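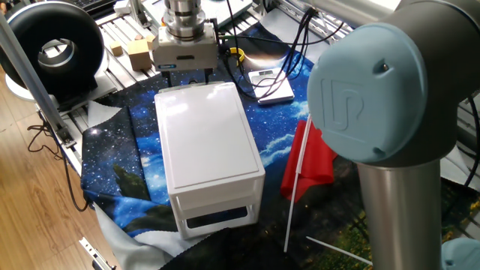

White drawer unit on the night-sky cloth, small scale behind, red flag to the right.

Checking and Packing Assistants (casual, 2 positions)
Bureo, Toft site, Sillilport

Bureo hires out and sells small household and display goods: storage units, table cloths, flags and poles, kitchen scales, lamps, trays and folding furniture. Schools, market stallholders, libraries and community groups hire from us. When goods come back they have to be unpacked, looked over, weighed, folded or wiped down, and put away so they can go out again. We are looking for two people to do this work at our Toft site.

Applications close at 5 pm on September 9, 2019.

Hours and pay

The positions are casual. Each person will be rostered for 10 hours a week during school term, normally as two shifts of 5 hours. Shifts start at 8 am. There is some extra work at the end of each term when the school orders come back together, and you can say no to the extra shifts if they don't suit you.

Pay is hourly and includes the casual loading. Hours worked on a Saturday are paid at the Saturday rate. Payday is fortnightly, into your bank account. You will be given the current rates in writing before you accept a shift.

What the work is

Most of the day is spent at a bench with the contents of one order in front of you. An order can be a single item or a mixed lot, such as a drawer unit, a printed cloth, a flag with its pole and a scale. Each order has a sheet. You check what has come back against the sheet, note what is missing or damaged, clean what needs cleaning and pack the order into its tub or carton.

You will be expected to:

Unpack returned orders and lay the goods out on the bench.
Tick each item off on the order sheet and write down its condition.
Wipe plastic goods with the spray provided and dry them with a clean cloth.
Check that the drawers for each storage unit are with it, that they are the right size, and that they slide in and out without catching.
Shake out, inspect and fold table cloths.
Roll flags and bundle poles.
Weigh packed cartons and write the weight on the label.
Put finished orders on the correct shelf.
Keep your bench and the floor next to it clear.

There is a small amount of computer work. You scan the order label at the start and at the end, and type in any notes. If you can send an email you will manage it.

About the goods

Storage units. The white plastic drawer units are our most popular hire. Stallholders use them for change, tags and small stock, and teachers use them for craft supplies. They mark easily on the top and show every fingerprint. Look at the top under a good light, from the side, because scratches don't show when you look straight down. Also check the corner supports underneath. Units with a cracked support go on the repairs shelf even if they stand up straight. Drawers travel in a separate tub with the order number on it, and should never be left loose in the carton.

Cloths. We keep printed cloths in a range of patterns. The space and night-sky prints go out to school science weeks and are handled a lot. Fold them with the printed side in. Check both faces, as glue and paint often come through on the pale underside and can't be seen from the top. Cut edges should be left alone. Do not trim threads from them, as it makes the fraying worse. Anything with a smell, a stain or a tear goes in the laundry bag with a note pinned to it.
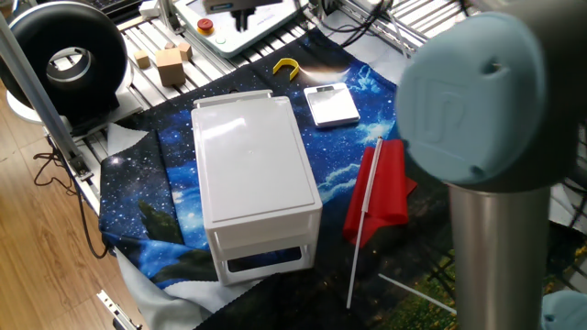

Red flag loosely rolled next to the drawer unit, cloth folded over on the left.

Flags and poles. Small flags are hired for sports days, queue markers and stall signs. Take the pole out if it comes out easily, and roll the fabric from the short side. If the pole is fixed, roll the fabric around it and tie it with tape. Rubber bands leave a line in the fabric and we no longer use them. Thin poles are bundled in lots of 8. Run your hand down each pole to feel for splits (gloves are supplied), and put bent ones aside.

Scales. The flat digital scales are packed last and always on their own padding. Nothing is stacked on top of the platform. Before packing, turn the scale on and check that it reads zero with nothing on it, then put the test weight on and write down the reading. Batteries come out before the scale goes on the shelf. Scales that won't settle go to repairs.

Small plastic parts. Clips, hooks, arches and end caps turn up in nearly every order. If you know where a part belongs, put it back. If you don't, put it in a zip bag with the order number and leave it in the parts tray. Please don't throw parts out, even if they look broken. Customers ring up about them.

The Cekska shelving

Finished orders are stored on the Cekska racks along the back wall at Toft. The racks are numbered from the roller door. Heavy cartons go at waist height and light ones above. You will be shown how the numbering works, and there is a printed plan at the end of each row. The top level is reached with a platform ladder, and you won't be asked to use it until you have been shown how.

Physical side of the job

You will be standing for most of the shift, though a stool is available at each bench and you are welcome to use it. Most cartons can be lifted by one person. Anything marked with an orange sticker is a two-person lift or goes on the trolley. The work suits someone who doesn't mind doing the same thing several times over and who notices small differences. The shed is insulated but it gets cold in the mornings in winter, so bring a jumper. Closed shoes are required.

If you have an injury or a disability and aren't sure whether the job would suit, please ring us. The benches can be raised and lowered, and we can split the tasks up in different ways.

Who we are looking for

You don't need experience in a warehouse. We will train you over your first 2 shifts, working next to someone who already does the job. We need people who:

Can read an order sheet and write clearly.
Turn up on time and ring if they can't come in.
Are careful with other people's things.
Can work beside others and also get on by themselves.
Have the right to work in Australia.

It would help if you had done any stocktaking, op shop sorting, laundry, library or school aide work. A forklift ticket is not needed. A driver licence is not needed either, but check the bus timetable before you apply, as the first bus from the centre of Sillilport may not get you to Toft in time for an early start.

Applicants must be at least 16. School students can apply if they are free for one weekday shift and one Saturday shift.

What we provide

Gloves, apron and hand cream.
A paid break in each shift, and a tea room with a fridge, microwave and kettle.
Free parking at the side of the building and a covered rack for bikes.
Staff hire of any Bureo goods at half price, when they aren't booked.

How to apply

Send us one page telling us who you are, what work or study you have done, and which days you can do. A resume is fine but not required. Include the name and phone number of one person we can ring about you, such as a boss, teacher or coach. You can apply through the form on the Bureo website, or drop your page in at the front counter at Toft during opening hours. Write "Checking and packing" at the top so it goes to the right tray.

We will ring people for a short chat first. After that, some applicants will be invited to come in for a paid one-hour trial at the bench. In the trial you will be given a returned order to check and pack, with the sheet, and can ask as many questions as you like. Everyone who applies will hear back from us, either by phone or by email, before the end of September. Both positions start in the first week of the new school term.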